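Filed under: Trains & Transit, Commuting

I took the early train to Turkthorpe in December because I wanted to see how the line behaves when it is full. I had ridden it plenty of times in the middle of the day, when you can put your bag on the next seat and look out the window. The 7:10 is a different train. By the second stop people were standing in the aisle, and by the third they were standing by the doors and had stopped trying to go any farther in.

We left on time and got in four minutes late. That doesn't sound like much, and on a long trip it isn't. But the bus to the hospital and the college leaves Turkthorpe station three minutes after the train is supposed to arrive. If the train is four minutes late, the bus is gone and the next one is half an hour away. I watched a good number of people come down the stairs quickly, see the empty bay, and slow down.

Most of the lost time went at the stations. The line still uses the older cars, with one narrow door at each end, and the platform is lower than the floor of the train. Everybody climbs. A woman with a stroller had to wait for two people to get off and help her lift it. Nobody did anything wrong, but each stop ran longer than the timetable allows, and it adds up.

The plan that keeps getting talked about is electrification. Trostasier, the operator, wants overhead wire on the whole line and new trains to run under it. I have read the summary and I am mostly for it. Electric trains pull away faster, and on a line with a lot of stops that matters more than top speed. They are also quieter, and anyone who lives by the tracks at the north end would be glad of that.

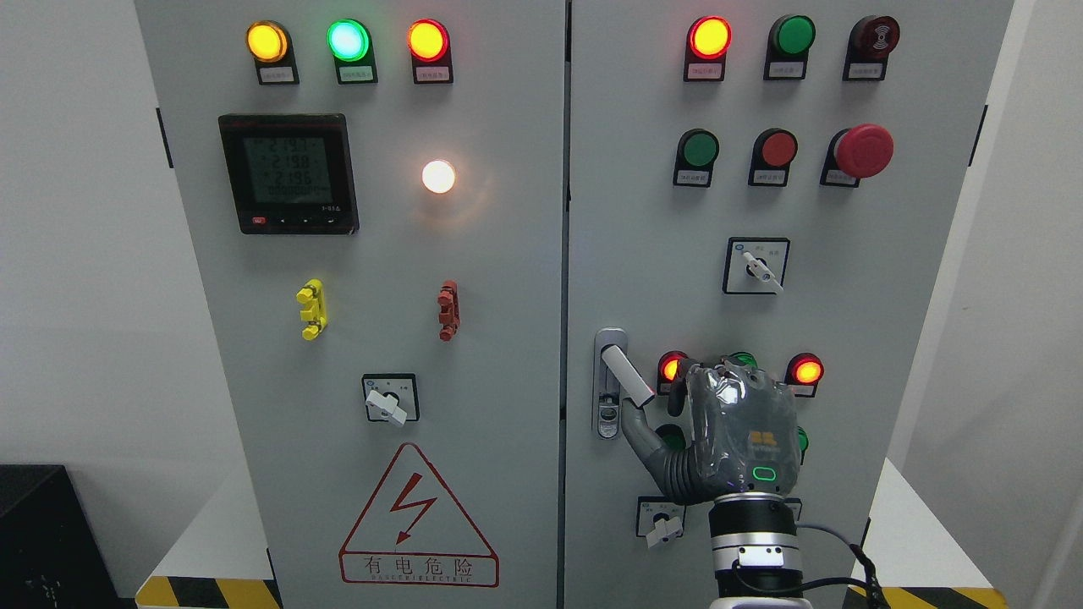
Control cabinets with some of the indicator lamps lit.

My trouble is with the order of things. The wire comes first in the plan, then the trains, and the platforms come last, under a heading that says "subject to further funding." I have lived here long enough to know what that means. The parking deck was subject to further funding too, and it is a gravel lot.

If I were setting the order I would start with the platforms. Raise them to the height of the new floor, do the ramps at the same time, and put in shelters that keep the rain off. You could get a lot of those lost minutes back once trains with wider, level doors show up, and even before that the stations would be nicer to wait in. The wire is the expensive part and it will take years whichever way it is done. The platforms could be worked on one at a time, on weekends and overnight, with buses filling in.

The other thing I would like is a decent second track at Yalçınkaya. That is the junction where the freight line comes in, and passenger trains wait there for each other in both directions. On my trip we sat outside it long enough for the heating to cycle off and on again. The announcement said we were being held for an oncoming service. A few minutes later it went by, about as full as ours. The plan does mention Yalçınkaya, but only as a site for a power supply building. I hope someone is looking at the track while they have the ground dug up.

Kolex, the firm that did the ridership study, predicts growth if the service gets faster. I believe that. I also think people would use it more if it simply arrived when it said it would. When I talk to neighbors who drive, they don't complain about how long the train takes. They complain about the day they missed the bus.

I came home on the 4:40, which was on time and had seats. The heating worked. I got a window and read most of a magazine. It cost me less than a day of parking downtown, and I would do it again tomorrow if I had to be in Turkthorpe.

The comment form for the plan is still open. It is long, and it asks you to rate things from 1 to 100, which seems like more numbers than anyone needs. There is a box at the end where you can write what you want. I put the platforms in first, then the junction, and then I asked them to hold the bus.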